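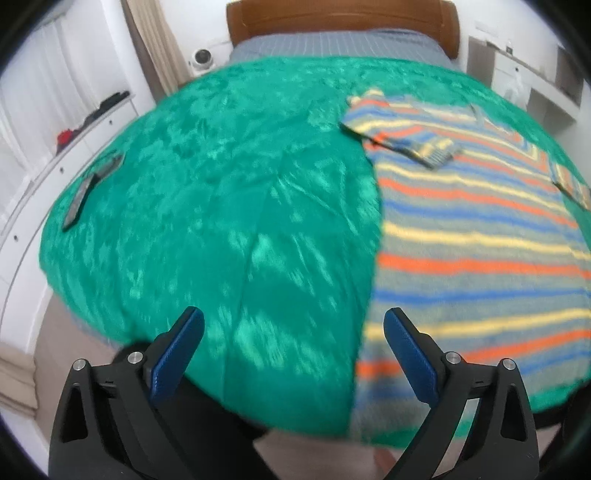

How to write house rules for hand-held gripper recording in a bedroom

By Cleiton Frota. Last changed January 7, 2024

Most rule sheets I get sent for this kind of work are too long and don't cover what goes wrong. The Rirnari sheet ran to 30 pages when I first read it. I asked Wellington Sampaio which parts he used on a job and he named 2 of them. What follows is how I'd write one now, for folding and laying out clothes on a bed. I don't claim it will make your data good. I have yet to see a rule sheet that did.

Before you start

You need the task written in one sentence, a copy of whatever agreement the resident signed, and someone who has held the gripper for a full session. If you don't have the last one, stop and go find one. Rules written at a desk tend to say things like "maintain a suitable approach angle," and people sign them and carry on as before.

Step 1. Say what may be on the bed

Name the garment, name the cover under it, and then decide about everything else. "Clear the area" is useless, as two people will clear it differently. Either small items stay where the resident left them or they go, and the sheet has to say which. 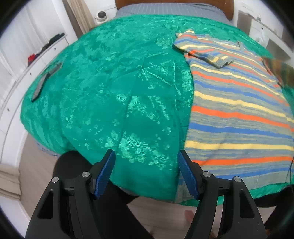

Striped shirt laid flat on the green bedspread, with a flat dark gray item to the left.

I lean toward leaving small things in place as long as they're written down. The Magalhães guide says the opposite and gives no reason that I could find.

Step 2. Deal with cameras and privacy first

Check the walls as well as your own gear. A home may have a security camera, and a consent form that covers only your recording says nothing about that one. Ask the resident who can see its footage and whether it should be off while you work. Write the answer down. A box marked "privacy discussed" is worth very little to anyone reading it in March.

Step 3. Set a starting position

Fingers open, pads over the near edge of the bed, operator standing at the foot. That's enough. I've seen sheets ask for a height to the millimeter, which can't be checked by a person holding a tool in one hand.

Step 4. Write the stop rules

Keep these short enough to remember:

Stop if someone walks in.
Stop if a cable is where you need to step.
Stop if knitted fabric catches on a pad. Open the fingers and free it by hand.
Stop if the resident asks, and don't argue for one more take.

Step 5. Decide what counts as a failed take

This is where I trust people least, myself included. A sleeve that folds over on itself is a result — keep it and label it. A take where the operator used the other hand to fix the collar is a different matter, and it needs its own label. Brokevus used to delete both, then reported a success rate. You can guess what I think of that number.

Step 6. Test the sheet

Give it to someone new and watch 5 takes without speaking. Mark every line they had to ask about, and every line they ignored. Rewrite the first kind. For the second kind, try cutting the line and see if anything changes.

A note on standards

Clients will ask which standard the sheet follows. Tell them plainly if the answer is none. The Olby checklist is fine as a reminder, but ticking it off shows that somebody had a pen. If a client wants a real audit, offer the raw takes with the failed ones left in, and send the sheet along with its change log.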